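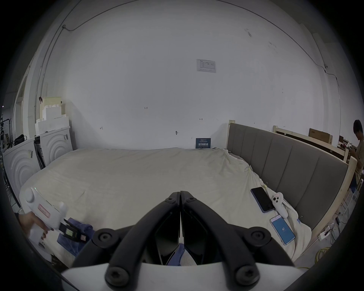
Home News Neighborhoods Events Classifieds Contact

17 July 2018
By Lizeth Zapata

Folding classes move to the bedroom, and the waiting list grows

Anyone who has ever carried a full load of clean clothes to the bed, set it down with every good intention, and then slept next to it for three nights will be pleased to hear that the Fondodeo laundry evenings are carrying on through the fall, with more places and a slightly later start for people who come straight from work.

The evenings began in February as a bit of an experiment. Niloufar Fallahi, who ran a dry cleaning counter for many years before she took up teaching, had been giving her folding lessons at a long table, and they went nicely enough, but people kept telling her that they don't own a long table. They fold on the bed, on top of whatever cover happens to be there, with a phone or two lying on it and very likely a game controller as well. So the lessons moved to the bed too, and the bed in question has a tall gray headboard and a soft cream duvet that no one has smoothed out for company.

"A duvet is a terrible thing to fold on, and it's what everybody has," Fallahi said with a laugh. "It gives under your hands. You think you have a straight edge and then you lean over and it's gone."

Each class lasts 60 minutes and sticks to plain everyday clothes – T-shirts for the first half, then pants, and fitted sheets only if the group still has the strength for it. So far 186 people have come through, some of them twice, and the list for new places had to be closed for a week in June so that the office could catch up with the phone calls.

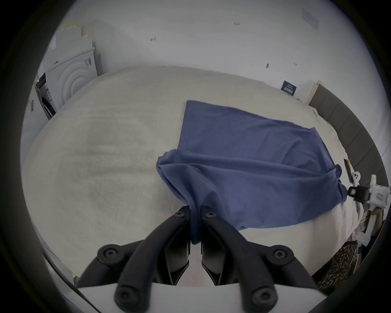 FRESNO, Calif., July – The dark T-shirt is where most people come unstuck, according to Teguh Harahap, who helps with the Thursday group and admits he was a roller and a stuffer himself until last winter. Navy blue on a pale blanket at least shows you your edges, he says, and he likes to get the top of a shirt lying flat before anyone worries about the rest. The lower part can stay rumpled for a minute. Pick up a fold, let it settle, and bring the sides in after that.

He is also firm about sleeves, and will talk about them for as long as you let him, which on my visit was quite a while.

Money for the new season came from a June supper and a raffle, which together brought in $2,362. The home store Skestora gave the raffle prizes, and the moving firm Covex lent its van for a day to bring over chairs and a second rack. Lucero Arango, who keeps the books, said the total will cover the room and the heating until the end of the year, with a little left over for hangers.

Flyers have gone out to about 600 homes nearby. Classes remain free, and you are asked to bring five or six pieces of your own clean laundry, unfolded please, the way they came out of the dryer. Children are welcome as long as they fold too.

To put your name down, call the Fondodeo office on weekday mornings and ask for Socorro Espinoza. The next new group starts in September, and places for the evening classes go first.

More News | Next | Back to top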